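Alva Opens Its Medical Bill Help Desk to Anyone With a Deductible

16th October
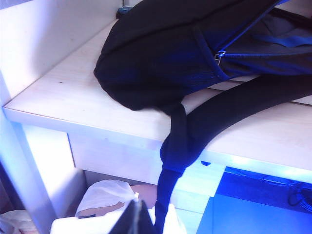 Black backpack with blue trim on a pale wood shelf.

I've been told a press release should sound like it was written by a whole building. I'm one person, my name is Adesuwa Nnaji, I run Alva, and I have news I've been sitting on since August, so I'm going to tell it the way I'd tell it on the phone.

Starting today, our medical bill help desk is open to anybody who lives in the Otow area and has a health plan with a deductible. You don't have to work for one of our member employers anymore. You don't have to buy anything from us either (we don't sell insurance, we never have). You send us the bill and the explanation of benefits that came from your plan, and one of our readers goes through the two of them line by line and calls you back.

If you've never heard of us, Alva started as a side service for small businesses in Otow that had moved their people onto high-deductible plans. The owners liked the lower premiums. Their workers liked them too, right up until somebody needed an MRI and opened the mail! I was doing payroll for one of those shops, and people kept coming to my desk with envelopes. I got pretty good at reading what was inside them, and that's more or less the whole founding story.

We now have 8 bill readers, and over the past year they went through 584 bills. The problems we see most are pretty ordinary. A visit gets coded as a specialist visit when it was a checkup. A lab that should be in network gets billed as if it weren't. The same blood draw shows up twice on two different dates. And a lot of the time the bill is perfectly right, and what the person really needs is somebody to explain why the deductible applied and how to ask for a payment plan. We count those calls as good calls.

The other piece of news is Modov. That's the name of our new intake form, and it replaces the fax line (yes, we had a fax line, and yes, people used it). You can fill out Modov on a phone, take pictures of your papers and send them in without making an account. It asks 7 questions and none of them are about your health. We don't need to know what the appointment was for unless you want us to dispute a code, and then we'll ask you first.

I also want to be clear about money, since reporters always get to it eventually. The help desk is free for bills under $200. Above that we charge a flat fee, which is posted on the form before you send anything, and we drop it if we don't find an error. We don't take a cut of what you save. A few people in our line of work do, and I understand why, but I never liked how it felt when I tried to picture explaining it to my aunt.

Member employers keep everything they have now, including the lunchtime sessions where we sit down with new hires and talk through how a health savings account works, what it can pay for, and why you should keep the receipts. Those sessions are staying small. If your company wants one before open enrollment, please ask soon, because the calendar is filling up faster than I'd like.

A couple of limits. We can't give tax advice or tell you which plan to pick. We can't help with auto claims or workers' comp either. And if a bill has already gone to collections, send it anyway, but call us first so we can get it in front of a reader that same day.

The Skakgate office is open for walk-ins on weekday mornings, and you can bring your whole stack of paper if that's easier than the form. Plenty of people do. We've got a big table, a copier that mostly behaves, and coffee.

Press questions can come straight to me, Adesuwa Nnaji, at the Skakgate front desk. I pick up my own phone, and I'm happy to walk you through a sample bill if you're working on a story about medical costs.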